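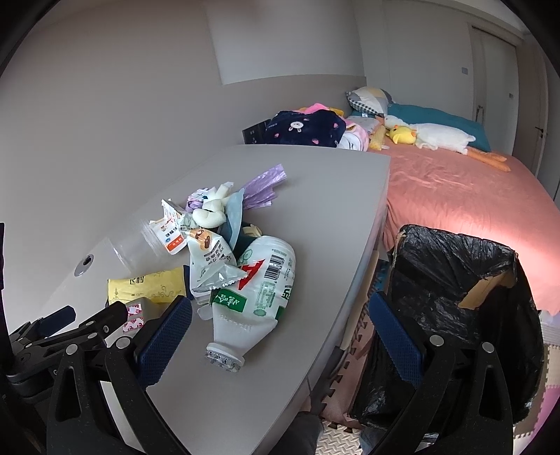 Nazma Ranasinghe

Adoption of a single beginner recorder method for the adult evening classes

Members are invited to comment on the proposal that all beginner recorder classes in the Sutdale program use the same printed method from June onward. At present each instructor selects a book. Learners who change from one evening to another often find that the notes are introduced in a different order, and several have bought two books in a single term.

The book under review is the Matić recorder method, second edition. It runs to 165 pages and contains 100 numbered exercises, with duets at the end of each chapter. It starts on the soprano recorder with B, A and G, and does not ask for the low C until the fifth chapter. Baroque fingering is used throughout. The Runby tutor, which most of us have used until now, would remain in the library for reference.

Please state in your reply which level you teach.

Reply from lowc_teacher
Level taught: beginners, first and second term.

I support the proposal. The Runby tutor brings in low C on its ninth page, and my students spend two lessons squeaking and then blame the instrument. The slower order in the Matić book allows the left hand to settle first. I would also note that the type is larger, and adults who read music at a stand in poor light have asked for that many times.

Reply from consort_bass
Level taught: intermediate consort, some beginners.

I cannot support the proposal as written. The duets are good, but the rhythm reading is thin. Dotted quarter notes are given half a page and then appear without further comment in nearly every piece. Students who come to me from that book play them evenly. The Runby tutor has its faults, and its low C is certainly one, but it teaches counting.

A single book also removes a decision that should belong to the instructor.

Reply from lowc_teacher
The rhythm point is fair for the first edition. The second edition adds clapping lines to chapters three and four. May I ask which edition you have been using?

Reply from consort_bass
The first. I was not aware that the clapping lines had been added and will look at them. My second objection stands.
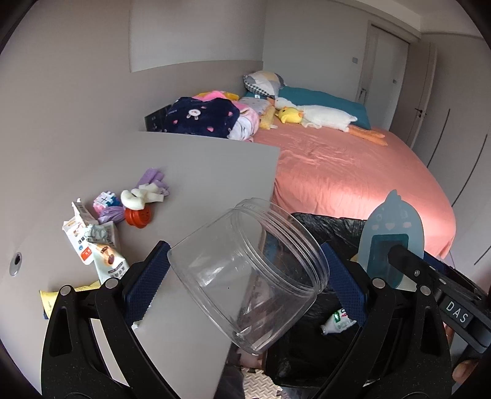
Clear wide-mouth jar, empty

Reply from skallinholm_winds
Level taught: beginners, alto and soprano.

Our group in Skallinholm moved to one book two years ago, with a class of 18. The change of evening became much easier for learners. The difficulty was with the alto players. The Matić method has no alto volume, and we were obliged to prepare our own fingering sheets. I would ask that any decision in Sutdale be limited to soprano classes until an alto book can be named.

On the question of choice, our instructors keep to the common book for the first half of the lesson and use what they like in the second — this has worked well enough.

Reply from Tenor_Margin
Level taught: none at present; I maintain the library shelves.

Two practical matters. The spiral-bound printing lies flat on a stand, and the glued one does not, so please order the former. Also, the shelf list stands at 2,501 items and there is very little room left. If the Runby copies are to stay, roughly half of them will need to go into the closet behind the stage.

Reply from consort_bass
I would accept the arrangement described for Skallinholm. I would not accept a rule covering the whole lesson.

Reply from lowc_teacher
I have no objection to that, although I should prefer two terms of the full method before we divide the hour.

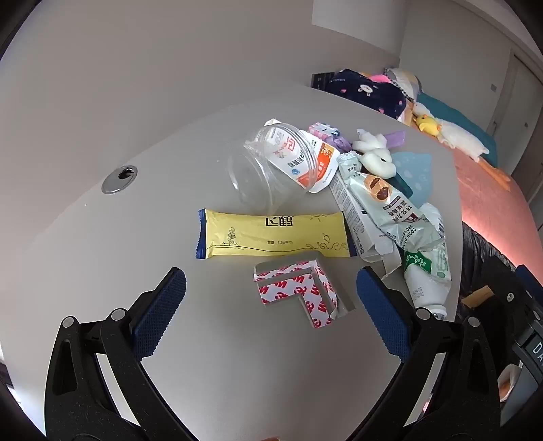 Sutdale, February 18, 2022

Reply from Nazma Ranasinghe

Thank you for the replies received. The proposal has been amended as follows.

The common book will apply to soprano beginner classes only. It will be used for the first half of each lesson, and the instructor will choose the material for the second half. Alto classes will continue as they are. The spiral-bound printing will be ordered.

The request for two full terms has been noted and has not been adopted. Instructors who wish to compare the two editions may borrow both from the office. Further comments on chapters three and four should be posted in this thread.

Reply from consort_bass
I have now read the clapping lines. They are an improvement. I would still like a full page on the dotted quarter note, and I am willing to write one if others would use it.

Reply from skallinholm_winds
We would use it. Please keep it to notes on the staff between G and high D, so that it can be given out before chapter five.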